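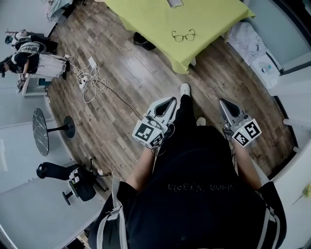 Tablecloths, cables and floors - quick answers
Sukari Home Help, updated October 2021

Do you sell the bright tablecloths by the yard?
No. Ready cut only. Measure the table, add the drop you want on both sides, then pick the next size up.

How far should the cloth hang in front?
Up to you. Over the front edge is fine, short of the floor if you keep a bin under there.

Can I iron the yellow-green one?
Yes, low heat, wrong side up. Wash it alone the first time, the color runs a litle.

My cables are a heap on the floor. What first?
Unplug everything. Pull out what you don't use. Coil the rest loosely, one tie each. Don't wind them tight around the power strip.

Can the power strip go under a rug?
No. Leave it out in the open, by the wall if it reaches.

Does the cable box fit a long strip?
The large one does, item 2271. Small one no.

Chargers and adapters?
Label them. Masking tape works.

Where do glasses go?
Tray or case. Not flat on the table, they get sat on - well, leaned on.

Sneakers on a wood floor?
Fine if the soles are clean. Grit is what scratches. Sweep before you mop, and wring the mop out.

Do you ship to Stolthorpe?
Yes, and Grakosbridge. Orders placed in July that still havent come, write to us with the order number.

Returns?
Unwashed cloths only. Keep the tag on.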